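Chapter 4
Holes All the Way Through: Why Some Materials Soak and Others Don't
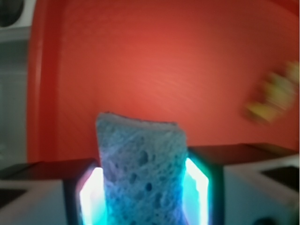
Figure 4.1 A blue cellulose sponge. The larger pores are easy to see with the naked eye.

I grew up in Serncombe, which sits at the bottom of a chalk hill, and every March my parents' cellar got damp. Never flooded, just damp, with a dark line creeping up the wall until it was level with the second shelf (we kept the jam on the third). I used to ask why the water went up. Water goes down, everybody knows that! My father said it was "rising damp", as though giving it a name settled the matter, and it took me until my second year at university to get a proper answer.

So this chapter is about holes. We spent the last one on density and I promised you something less tidy, and porous materials are wonderfully untidy. Chalk, brick, bread, garden soil, blotting paper, a bath sponge, the bones in your legs: they all have spaces inside them, and an awful lot of what they do for us depends on how big those spaces are and whether they join up.

That second part matters more than students expect. Take a cork and a lump of chalk of the same size. Both are full of gaps. Drop them in a bowl of water and the chalk will fizz out a few bubbles and start drinking, while the cork bobs about looking smug. The gaps in cork are closed off from one another, like rooms with no doors. The ones in chalk are linked by tiny passages, so water that gets into one can find its way to the next. We call the share of a material taken up by gaps its porosity, and we call the ease with which a fluid gets through it permeability. Please don't mix them up in the exam, I have marked a great many scripts in which they were swapped.

Now for the cellar. When water touches a surface it likes, and it likes brick very much, it clings and climbs a little at the edges. You've seen it do this in a drinking glass, where the surface curves up to meet the side. In a wide glass the effect is tiny. In a very narrow tube it's enough to lift the whole column, and the narrower the tube, the higher it goes. Brick and mortar are riddled with very narrow passages indeed, and up the wall it comes.

We'll put numbers to all this in section 4.2, using measurements from the old quarry at Clilell, where I once spent a cold and happy fortnight weighing wet rocks. One block came out of the drying oven at 868 grams and went back up by almost 15 per cent after a night in the bucket. I weighed it again, convinced I'd misread the scale. Keep that block in mind, we'll come back to it when we get to frost damage.

Before you read on, try this at home. Stand a strip of kitchen paper in a saucer of water with a drop of food colouring in it, and hold the top end up with a peg. Mark the height of the colour every minute until you get bored. Then plot height against time and have a look at the shape of your curve. Does it climb steadily, or does it slow down? Write down why you think so, in pencil, and bring it with you to section 4.1.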